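2024年11月21日，Estholm，晴，风大

早上到得比平时早，暖气还没热起来。先把昨晚挂着跑的回归测试结果导出来，再去看料箱。
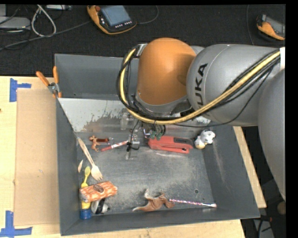
上午：Vuller 的时间戳

昨晚的回归测试，Lamont 的规划部分全过，Vuller 那边挂了几项，都是同一个报错：查询坐标变换时，请求的时间比缓存里最新的一条还要新。这个报错我五月就见过，当时在查询外面包了一层重试，注释里写了“以后再看”。现在就是以后了。

先把日志按时间排开看。相机节点给每张图打的时间戳，是驱动收到完整图像的时刻，曝光的时刻没有记。机械臂关节状态的时间戳是控制柜那边打的，两台机器的时钟靠同步服务对齐。昨天下午工控机重启过，同步服务没有跟着起来，启动脚本里那一行被人注释掉了。翻提交记录，是我自己注释的，提交信息写的是“临时”。

改回来，重启，两边时钟的偏差降下去了。但还有一个固定的差，30毫秒，怎么重启都在。这一部分是相机从曝光到传输完的延迟。相机固定不动，看静止的料箱时，这点差没有影响；可是我们现在要在手臂还没停稳的时候就取图，用关节状态把手臂从点云里抠掉，差30毫秒，抠掉的位置就偏了，手臂边上会留下一圈没抠干净的点，规划器把它们当成障碍。上周 Darmawan 说规划器偶尔会报“起始状态碰撞”，我当时怀疑是他的碰撞体膨胀得太大，还跟他争了一会儿。今天看来多半是我这边的问题。给他发了消息说明，他回了一个“好”。

处理办法：在 Vuller 的配置里加一个曝光偏移参数，默认是零，每个工位单独标定。没有去改驱动，驱动是 Perkholm 现场也在用的版本，动了要重新走一遍验收。标定脚本写得很简单，让手臂末端做一段来回的慢速运动，把图像里跟踪到的夹爪位置和正运动学算出来的位置做互相关，取峰值。第一次跑出来的峰很平，看不出哪里是峰值，因为运动太匀了。把轨迹改成变速的，峰就清楚了。

顺便把五月那层重试删掉了。删之前犹豫了一下，先把它改成计数，跑了一段，计数一直是零，才删的。

透明件的深度

箱子里今天有红色订书机、木叉子、几支笔、小动物玩具，还有那两块半透明的支架样的件。前面这些分割都还可以。麻烦在半透明件。

深度图上，它们所在的地方要么是空洞，要么读到的是后面斜板的深度。那块浅灰斜板本身也不好对付，表面刮得厉害，下半截有一片褐灰色的痕迹，分割网络有时候会在那片痕迹上给出一个物体，置信度还不低。结果就是该有的没有，不该有的有一个。

Qistina 的想法是把彩色图的分割结果当作主要依据，深度只用来给高度，深度缺失的地方拿掩膜边缘的有效点去补。我照她的想法写了一版。对平放的件管用，对立起来的那块不行，边缘的点全落在背景上，补出来的高度就是箱底的高度，夹爪会往下多走一截。这个错误方向很不好，宁可它停在高处抓空。

所以加了一条保守规则：掩膜内有效深度的比例低于阈值时，不生成自上而下的抓取候选，只把这个区域作为障碍传给 Lamont，高度取同类物体先验里的最大值。这样做会损失一些能抓的机会，但是不会压到件。阈值先放在配置里，没有细调。

斜板上误检的问题，用箱体模型来挡。料箱在桌上的位姿是已知的，斜板的平面也在模型里，凡是整个掩膜都贴着斜板平面、高出量在噪声以内的，标成“疑似表面”，不进候选队列，只进日志。Syafiqah 问为什么不直接丢掉，我说薄的东西贴在斜板上也是这个样子，比如一张纸，先留着日志，攒够了再看。她说那日志里要把裁剪图也存下来，光存坐标以后没法看。有道理，加上了。存图用的是压缩格式，磁盘占用看了一下，可以接受。

午饭

食堂的面。Prys 坐过来问 Perkholm 的版本什么时候冻结，我说看今天下午。他又问能不能先冻结规划，感知后面再补，我说接口这周还在动，分开冻结要维护两套消息定义。他说他再去问一下那边的时间。他吃得很快，吃完就去打电话了。

我下午想喝热的，杯子找不到，后来在标定板的箱子上面找到了。

下午：管线包络

Darmawan 过来一起看 Lamont 的碰撞模型。手臂上那根黄色软管和旁边一捆黑色线缆，在模型里只有一个很粗的圆柱，包在腕部外面。软管在左侧有一个大弯，往上翻回去，手臂姿态不同，弯的位置和大小也不同。圆柱画大了，靠近箱壁的抓取全部被判不可行；画小了，规划出来的路径会让软管蹭到箱沿。左边箱沿上还夹着一个弹簧夹，橙色的手柄，一个往左伸，一个朝上，模型里也没有。

弹簧夹好办，加一个盒子，把两个手柄都包进去，留一点余量。软管讨论得久一些。

Darmawan 想用一串球来近似，球心位置由腕部两个关节角查表得到。表怎么来，他的意思是把手臂停在一组姿态上，每个姿态取一次点云，把属于软管的点提出来拟合。黄颜色好提，黑色线缆不好提，背后的地面也接近黑色，深度在细线上又断断续续。商量下来，线缆按跟着软管走处理，球的半径放大一些把它包住。垂在灰色臂段下面的那几根散线另外加一个胶囊体。

我担心的是查表只看角度，不看历史。同一个姿态，从左边转过去和从右边转过去，软管停的位置可能不一样。Darmawan 说那就两个方向都测，取并集。并集会更保守，但总比现在那个圆柱准。就这么定了。

采集脚本我写，拟合他写。脚本里有一处要小心，停稳的判断。原来的判断是关节速度低于阈值就算停稳，可是关节停了软管还在晃。加了一个等待，再比较前后两帧点云的差，差小于阈值才存。软管晃的时间比我想的长。

写到一半发现采集脚本和 Vuller 抢相机。Vuller 启动时独占设备，脚本另开一路就报设备忙。本来想先停掉 Vuller 再跑，淑芬（Shufen Lei）在旁边说她前几天写了一个转发节点，可以从 Vuller 里订阅原始数据，帧率最高到30赫兹，不占设备。用了她的，省事。转发节点的说明文档只有一行，是启动命令，我跟她说至少把话题名写上，她当场补了。

抓取打分的权重

等采集的时候看抓取打分。现在的总分由几项加权得到：网络给的抓取质量、接近方向与竖直方向的夹角、夹爪张开后两指与邻近物体的间隙，再加上路径代价。路径代价是 Lamont 算完才有的，所以实际流程是先按前面几项排序，取靠前的一批去规划，规划完再重排。

问题在于前面几项排序靠前的候选经常挤在同一个物体上。订书机就是这样，红色，边缘清楚，大半个表面的深度都好，网络给它的候选密密的一片，送去规划的一批里几乎全是它。如果这一件刚好不可达，这一轮就白算了，要重新取一批，节拍就拉长。

改成按物体分组，每组只送前几个，组内再按角度做去重，差别很小的姿态只留一个。这个改动代码不多，但是牵动了消息格式，候选里要带实例编号，实例编号每帧重新分配，跨帧没有意义，我在字段说明里写清楚了，免得以后有人拿它做跟踪。

间隙那一项也有毛病。它原来用固定的手指宽度，装的是旧指尖的尺寸。现在这副夹爪下端是绿色的指尖，厚度和旧的不一样，配置却没有更新。我用卡尺量了再填进去的，顺手在启动时加了一条打印，把当前用的指尖尺寸打到日志第一屏。应该再加一个校验，指尖型号和配置对不上就拒绝启动，今天没来得及，记在待办里。

角落里的件是另一个问题。原木花纹那块压着旁边的熊猫玩具，黄色勺子形的那件下半截也被挡住。可见部分的抓取质量分不低，但是被压着的时候先抓它，会把上面的带起来。我们有一个遮挡关系的估计，看相邻掩膜边界两侧谁高谁低，高的算在上面。对压着的情况判断得还可以，对只是挨着的情况会误判，把挨着的当成压着的。误判的后果是顺序不太好，不危险，先不动它。

傍晚：回放

今天不上真机跑整套，只做回放。把前面攒下来的录包喂给新版本，比较新旧两版给出的第一候选。44个录包，差别集中在2个地方：一个是半透明件附近，新版不再给自上而下的候选，符合预期；另一个是靠右壁的小件，就是白身黑斑的那只小动物一类的位置，旧版给得出候选，新版给不出。

查第二个查了很久。开始以为是软管的新模型太保守，可是回放里还没有加载新模型，用的仍然是圆柱。后来以为是指尖尺寸，把尺寸换回旧的，结果不变。最后是按物体分组那段代码，组内去重时角度比较没有处理对称，平行夹爪绕接近轴转半圈是等价的，我拿去重后剩下的那个送规划，留的恰好是转了半圈的，腕部关节到了限位，规划失败，等价的另一个已经被去掉了。

改法：去重时两个都保留为一个候选的两种实现，规划器先试离当前腕角近的那个，失败再试另一个。Lamont 的接口本来就支持目标是一组位姿，只是我们一直只传一个。改完回放，靠右壁的候选回来了。补了一条单元测试，专门测对称姿态。

这件事也说明光看第一候选不够，回放的比较报告里应该把“规划失败的原因”也列出来。如果报告里早写着关节限位，我不用查这么久。Syafiqah 说报告模板她来改，明天给我看。

路径平滑的那个参数

Darmawan 走之前提了一下平滑。轨迹时间参数化之后，在箱口附近有一个速度的小凹陷，手臂像是犹豫一下。原因是箱口上方有一个固定的中间点，我们要求路径经过它，平滑时这个点被当作硬约束。改成一个小区域，允许路径从区域里穿过去就行。他在仿真里试过，曲线顺了。我说真机上先用低速跑，看看软管甩不甩，速度连续不等于软管不甩。他同意。

加加速度的上限现在是全局一个值，空载和带载一样。带载应该低一些，半透明件表面滑，夹得又不能太紧。这个要改控制器那边的参数下发，涉及控制柜，教示器上也要确认，留到下次。

杂记

采集脚本跑完了一个方向，另一个方向明天跑。数据放在 Estholm 的服务器上，目录名按老规矩写，没有写日期以外的东西。淑芬提醒我目录权限要开给 Perkholm 那边的账号，已经开了，只读。

Prys 晚上回消息，说那边同意感知和规划一起冻结，时间不变。那么软管模型要赶在冻结之前进去，赶不上就仍用圆柱，但是把圆柱改成偏心的，往软管那一侧多给一些。两种都先准备好，用配置切换。

待办：
另一个方向的软管采集。
指尖型号与配置的启动校验。
曝光偏移的标定脚本写进工位启用手册。
有效深度比例的阈值，用录包扫一遍。
疑似表面的裁剪图，看有没有把薄件误归进去。
启动脚本里所有带“临时”的注释，逐条过。
和 Qistina 说一下立着的透明件，她的补深度方法保留给平放的情况。
带载时的加加速度上限。

关机前又看了一眼时钟偏差，正常。回去的路上买了牛奶和灯泡，厨房那个灯昨天就不亮了，换上，好了。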